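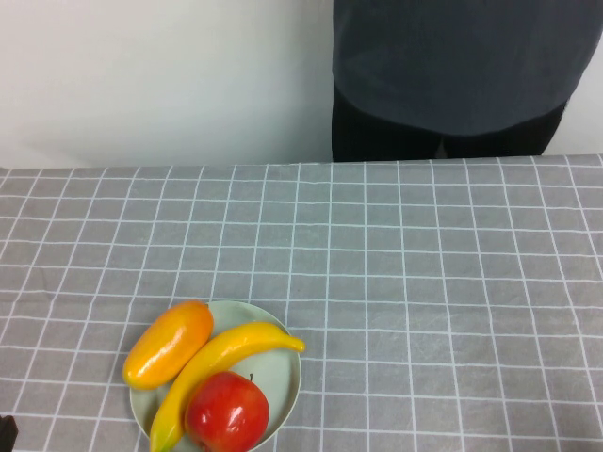

Stenderau has revised the layout of its table-setting course, and the new version goes into use in February. Each place is now laid out on a fixed measuring cloth so that distances can be read off without a ruler. The practice table has a gray cloth printed with thin white lines in a square grid, and a pale mint-green plate holding three pieces of artificial fruit. Course leader Colette Rolland specified artificial fruit for all exercises because its weight and outline stay constant from one session to the next.

The course runs for 10 weeks, with 7 exercises on centerpieces and fruit plates. Trainees work standing and set each piece by hand — no tongs until the second half. Plates and fruit are supplied by Chauvin, which delivered 200 pieces under the current order. Huguette Bodin will grade the final exercise. Registration remains open at the Ustis office until 3 p.m. on the last working day of the month.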